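생활 속 물리 7주차 강의 노트
전자레인지는 음식을 어떻게 데우는가

지난 시간에 대류랑 복사까지 했으니까 오늘은 좀 가볍게 갑니다. 가볍다고 해놓고 늘 길어지긴 하는데요, 이번에는 정말 부엌 이야기만 할 거예요. 교재 4장은 읽어 왔다고 치고 시작할게요. (안 읽어 왔으면 오늘 밤에라도 꼭!)

1. 물 분자가 왜 중요한가

물 분자는 산소 쪽이 살짝 음전하, 수소 쪽이 살짝 양전하를 띱니다. 이런 걸 극성 분자라고 하죠. 전기장을 걸어 주면 분자가 그 방향으로 돌아누우려고 해요. 그런데 전기장의 방향이 자꾸 뒤집히면 어떻게 될까요? 분자도 따라서 몸을 틀다가 옆에 있는 분자들과 부딪치고, 그 에너지가 흩어지면서 온도가 올라갑니다. 이걸 유전 가열이라고 불러요. 시험에 이 용어 나옵니다. 진짜로요.

가정용 제품이 쓰는 주파수는 보통 2.45 GHz입니다. 1초에 24억 5천만 번 진동한다는 뜻이에요. 여기서 제일 많이 틀리는 게 "물의 공명 주파수라서 이 값을 쓴다"는 설명인데, 저도 학부 때 그렇게 배웠고 꽤 오래 믿었습니다. 액체 물에는 그 자리에 날카로운 공명이 없어요. 통신과 겹치지 않게 배정된 대역이고, 음식 속으로 적당히 파고드는 주파수라서 쓰기 좋은 거예요.

2. 파장과 정상파

빛의 속도를 주파수로 나누면 파장이 나오죠. 3.00×10⁸ 나누기 2.45×10⁹, 그러면 12.2 cm쯤 됩니다. 계산기 꺼내서 한 번씩 해 보세요. 금속 벽으로 둘러싸인 상자 안에서 파동이 반사되면 정상파가 생기고, 배에서는 뜨겁게, 마디에서는 미지근하게 데워집니다. 냉동 만두를 돌렸는데 한쪽은 입천장을 데고 한쪽은 아직 얼어 있던 경험, 다들 있잖아요.

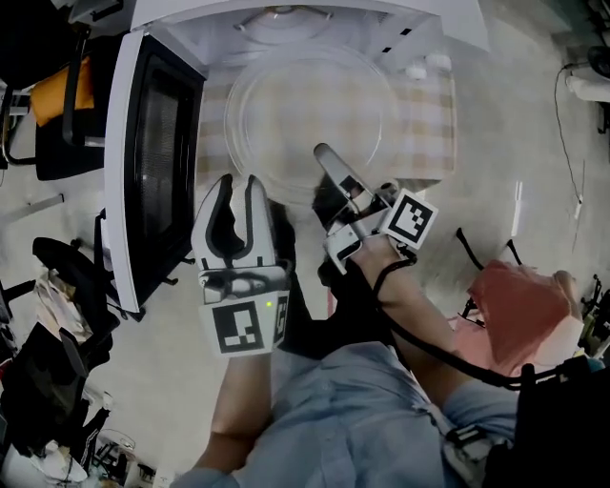 그래서 회전 접시가 있는 겁니다. 음식이 빙글빙글 돌면서 배와 마디를 번갈아 지나가니까 평균이 맞춰지는 거죠. 다만 접시 한가운데는 돌아도 제자리라서 효과가 적어요. 저는 그릇을 일부러 가장자리로 치우쳐 놓는데, 학생 때 Loredana Grasso 선배가 연구실 휴게실에서 그러는 걸 보고 따라 하기 시작한 버릇입니다. 해 보면 차이가 나요!

문에 붙은 금속망 이야기도 해야죠. 구멍 크기가 파장 12 cm에 비해 아주 작으면 마이크로파는 거의 빠져나오지 못합니다. 가시광선은 파장이 700 nm보다도 짧은 쪽이 대부분이라 구멍을 그냥 통과하고요. 안은 보이는데 마이크로파는 갇혀 있는 게 그 덕분입니다.

3. 출력 계산 연습

출력 700 W라고 적힌 제품으로 물 200 g을 20 °C에서 80 °C까지 데운다고 해 봅시다. 필요한 열량은 Q = mcΔT이고, 물의 비열을 4.2 J/g·°C로 두면

Q = 200 × 4.2 × 60 = 50,400 J

이걸 700 W로 나누면 72초가 나옵니다. 표시 출력이 모두 물로 들어간다고 가정한 값이에요. 집에서 재 보면 더 오래 걸리는 일이 많습니다. 컵도 데워지고, 수면에서 증발하면서 빠져나가는 열도 있으니까요. 그 차이를 어떻게 설명할지가 이번 보고서의 핵심이에요.

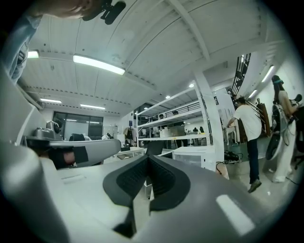 그림 2. 검은 장갑을 낀 손과 회색 그리퍼

4. 얼음은 왜 잘 안 녹을까

얼음 속 물 분자는 격자에 묶여 있어서 전기장을 따라 자유롭게 돌지 못합니다. 그래서 마이크로파를 훨씬 덜 흡수해요. 그런데 겉이 조금이라도 녹으면 그 물이 에너지를 왕창 먹고, 거기만 점점 더 뜨거워집니다. 해동 모드가 켜졌다 꺼졌다를 반복하는 건 쉬는 동안 열이 안쪽으로 전도될 시간을 주려는 거고요. 3주차에 배운 열전도가 여기서 다시 나오네요.

참고로 작년 11월 보고서 중에 Agata Palumbo 학생이 버터랑 얼음을 비교한 게 있는데 그래프가 정말 깔끔했어요. 강의 게시판에 올려 두었으니 그래프 그리기가 막막한 사람은 축 이름과 단위 쓰는 방식만이라도 보고 가세요.

5. 보고서 안내

- 물 200 g의 온도를 가열 전과 후에 재고 실제 흡수된 전력을 구할 것
- 표시 출력과 비교해서 효율을 퍼센트로 쓸 것
- 오차 원인은 최소 두 가지, "사람의 실수"는 인정 안 합니다
- 마감은 2025년 5월 31일 토요일, 분량은 8쪽 이내

주의할 것도 하나. 매끈한 컵에 물만 담아서 오래 돌리면 끓는점을 넘기고도 안 끓다가 건드리는 순간 확 튀어 오를 수 있어요(과열 현상). 나무젓가락 하나 넣고 돌리고, 꺼내기 전에 잠깐 기다리세요. 온도계는 가열이 끝난 다음에 넣습니다. 금속 탐침을 넣은 채로 돌리면 절대 안 돼요.

다음 시간은 냉장고와 열펌프입니다. 교재 5장 앞부분, 역카르노 순환 그림까지 읽어 오세요.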